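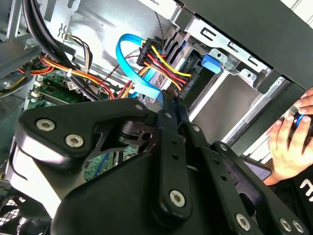 Reaching into an open desktop computer.

What is a military alliance, and should you believe in one?

By Ansel Haverford
For readers aged 8 to 11

A military alliance is a promise between countries. The promise usually goes like this: if somebody attacks you, we will help, and if somebody attacks us, you will help. The countries write it down, their leaders sign it, and there are handshakes and flags and a lot of photographs.

Grown-ups on the news often talk as if that settles the matter. Does it? A promise is easy to make on a sunny day. The hard bit comes later, when keeping it might mean sending your own soldiers into danger.

Why do countries want one?

Mostly because they feel safer in a group. Suppose a small country lives next door to a big one with a large army. By itself it might look easy to push about. If it has several strong friends, the big neighbour has to think about all of them as well. The long word for this is deterrence. It means putting someone off before they start.

Deterrence is a slippery idea, though. If no war happens, the leaders say, "Look, our alliance worked!" Perhaps it did. Or perhaps the neighbour was never going to attack. You can't run the same years again without the alliance to find out, so be a little careful when anyone tells you they are certain.
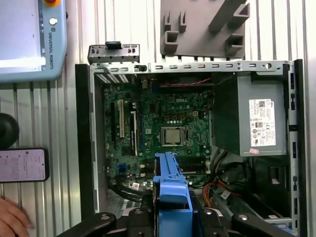
The green circuit board in a Dell desktop computer.

What does the promise really say?

The best-known alliance today is NATO, which began in 1949. People often say its rule is "an attack on one is an attack on all", and that is fairly close. But have a look at the part of the treaty called Article 5. It says each country will help by taking "such action as it deems necessary". To deem means to decide or judge. So each country makes up its own mind about what help to give. That could be soldiers and planes. It could also be something a lot smaller.

Is that a cheat? Some people think so. Others say no country would ever sign if it had to hand over that decision completely. Loretta Escobedo, who teaches history at Baptiste Primary, asks her class to write a promise to a friend and then hunt for the wriggle words in it. They nearly always find some.

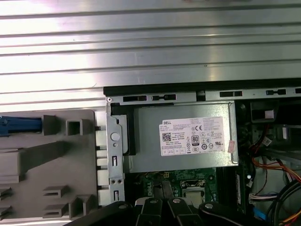

Treaties are long, and hardly anyone who talks about them has read them to the end. I know this because I used to be one of those people. Think of the power supply in the computer above, the metal box with a white label stuck on it. Most of us would spot the big bold DELL and never bother with the lines and lines of black print packed underneath. An alliance gets read the same way. We remember the name and skip the small print, and the small print is where you learn who must do what.

Can an alliance make things worse?

It can. In 1914 many countries in Europe had made promises to each other. When two of them went to war, others joined in, and a quarrel that might have stayed small became the First World War. Historians still argue over how much the alliances were to blame. Some countries broke or dodged their promises, too. Italy had an agreement with Germany and Austria-Hungary, stayed out at first, and then joined the other side in 1915.

Questions to ask when you hear about an alliance

Who exactly has promised to help?
What counts as an attack?
Who decides what sort of help is sent?
Can a country leave, and how?

If the person telling you how wonderful (or how useless) the alliance is can't answer these, ask somebody else as well.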